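4.2 Release schedule and listener pledges

The second group of artists in our sample published their music as a series of short EPs and paid for it with pledges from listeners. Skondach is the clearest case. The duo asked for 2000 euros and received 2275, from 60 backers. The money was collected before the first EP was recorded, and the remaining two EPs were announced only on the mailing list.

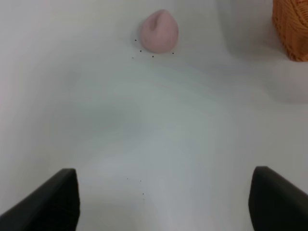 Figure 3. Open gripper fingers over a smooth white surface.

We interviewed 20 of these backers in June. Most of them remembered the title of the first EP, but few could name the second one. Ahn (personal communication) observed the same effect for the label Prikow, where the time between two releases was much longer. We therefore do not think that the delay alone explains the loss of attention. Baseo, who released all songs at one time, kept a similar share of active listeners after the campaign was closed. The answers of both groups are compared in Section 4.3.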